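Artist CV: how should group shows and small awards be listed when applying to the Wosden open call?

Posted in Visual Arts / Careers and Applications
Viewed 1,737 times

I completed a fine art degree in May and am preparing an application to the Wosden open call. The guidelines request a curriculum vitae and a biography of no more than 277 words. My record consists of the degree show, two group exhibitions in Hadcombe and a student drawing award. I would be grateful for advice on the following matters. Should the degree show appear under exhibitions or under education? Is it acceptable to include an award for which I was shortlisted but did not win? Should the biography be written in the third person?

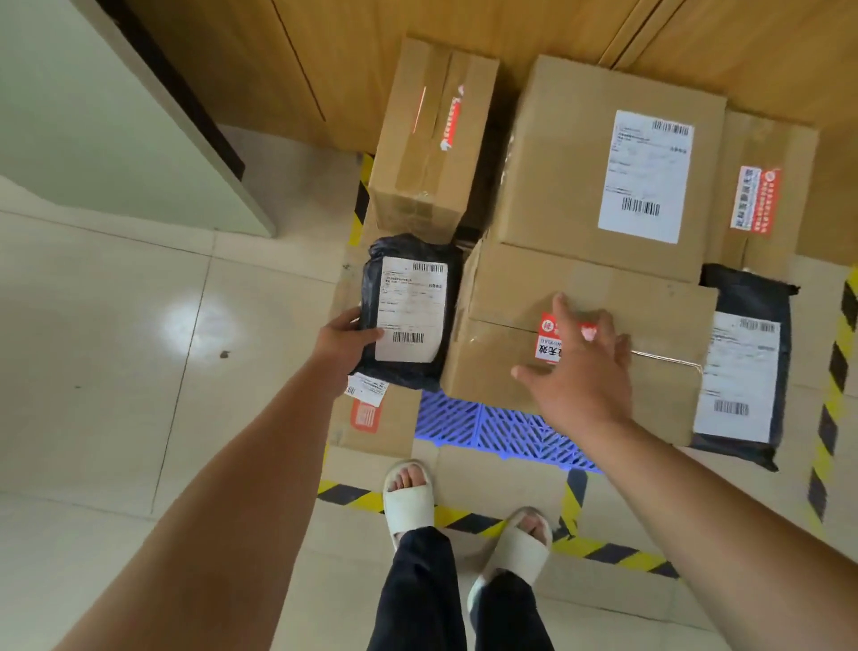

Parcels on the floor, one in a black mailer bag.

Posted by hadcombe_printroom

The degree show should be listed under exhibitions, with the year, the title and the venue. It may be removed once there are enough later entries to replace it.

A shortlisting may be included provided that it is stated plainly. The word "shortlisted" should appear directly after the name of the award. Selection panels do check these entries, and an unclear line can harm an otherwise sound application.

The third person is standard for a biography. Begin with the medium in which you work and the place where you live, then proceed to exhibitions. Statements about childhood interest in art are best omitted.

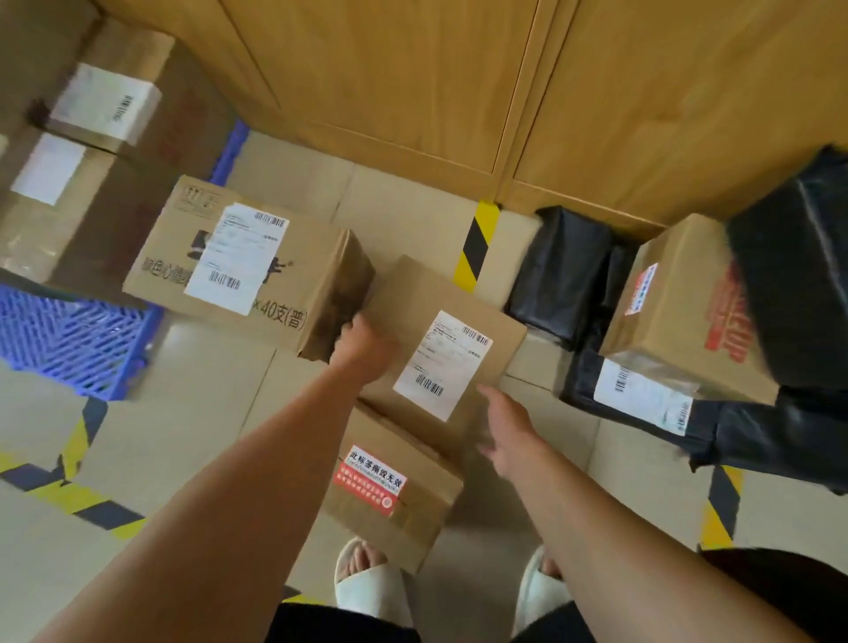 Cardboard box with shipping label, tiled floor.

Posted by Navska Studios

We agree with the answer above in most respects. Our own residency received 13 applications last year in which group exhibitions were presented as solo exhibitions. None of these proceeded to interview. Please use separate headings for the two, even if one of them holds a single entry.

Dates should run from the most recent to the earliest. Co-exhibitors need not be named.

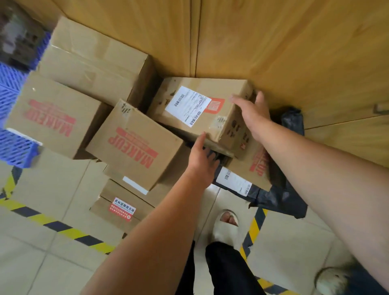
Applicants should also save the CV as a PDF and place their full name in the file name. Images of work belong in a separate document unless the guidelines state otherwise.

Posted by tautahi_ceramics

Third person, yes. I was once told that 1,000 words was suitable for a biography, and I would advise against it. Mine is now four sentences.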